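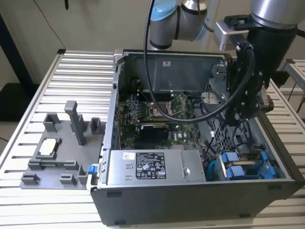

4. Setting Up a Hero for the Kemirdale Campaign

Each player needs one hero sheet, one pencil and 6 legend tokens. Set aside 20 minutes for this section the first time you play.

4.1 Choosing an origin

1. Pick a home for your hero: Nakville, Plarska or the hill country outside both.
2. Write the home at the top of the sheet.
3. Copy the starting gift for that home from the table on the back cover.

Note: Two heroes may share a home. They may not share a starting gift. If both players want the same one, the player whose hero is older keeps it.

4.2 Choosing a deed

1. Draw three deed cards and keep one.
2. Return the other two to the bottom of the deck.
3. Read your deed aloud to the table.
4. Place two legend tokens on the deed. The remaining four go on your sheet.

A deed is the story people already tell about your hero. It can be true, partly true or false. Mark T, P or F in the small box and keep it covered until another player challenges you.

Caution: Do not change this mark once play begins. The challenge rules in Section 7 depend on it.

4.3 Heroes from the Iordache deck

Cards from the Iordache deck are based on older folk tales and are stronger than the standard ones. Use them only if everyone agrees. A hero built from this deck starts with one legend token fewer.

4.4 Starting the campaign

1. Set the year marker to 1521.
2. Put 200 coins in the common chest.
3. Turn over the first rumor card.

The player with the fewest legend tokens goes first. For a worked sample of a finished sheet, see the one filled in by Elaine Pacheco in Appendix B.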